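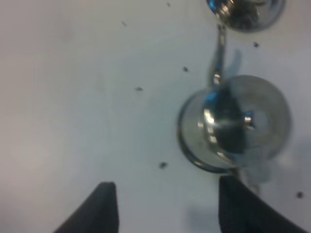

许秀英说,金属件擦完以后最怕的是手印,新来的人头一个星期多半都在返工,所以招聘时最好先把这一点写清楚。下面按她的意见,把工作内容写细一些。

Flemura 招聘金属小件擦拭与检验员(兼职)

工作内容
清点、擦拭、检验抛光金属小件,以圆顶、圆盘和带小旋钮的件为主。亮面须无指纹、无水渍、无布毛,边沿和旋钮根部要用细棉签处理。检验时把件放在浅色台面上,转动一圈,看反光有没有断纹。有划痕的不要自行打磨,贴标签后放进退回盒。合格件逐个用软纸包好,装盒,填写单子。

本批共1,000件,送往 Plotov 门店。每盒装多少件以单子为准,不得混装。

要求
年满十八周岁,视力或矫正视力正常,能久坐。手部皮肤对擦拭膏和棉手套不过敏。上班不戴戒指、手表和手链,指甲剪短。做过眼镜、钟表或餐具检验的优先,没有经验也可以报名,有半天带教。

时间和报酬
6月内开工,总工时96小时,每班四小时,上午班或下午班自选,选定后尽量不换。每班报酬280元,带教半天同样计酬。全部做完另发440元。午饭自理,休息间有微波炉和饮水机。手套、围裙、擦布由我们提供,用完交回清洗。

报名办法
请写明姓名、电话、可到岗的班次,以及以前做过的相近工作,交到 Hao 楼一层前台,注明“擦拭检验”。报名截止日期为2018年6月24日。不收报名费和押金。

收到报名后,由米罗斯拉娃·列夫琴科电话通知试工。试工一小时,擦拭并检验一盘样件,当场告知结果。来时请带身份证件,穿不掉毛的上衣。

未录用者的材料不退还。愿意参加下一批工作的,请在报名单末尾写“可留用”。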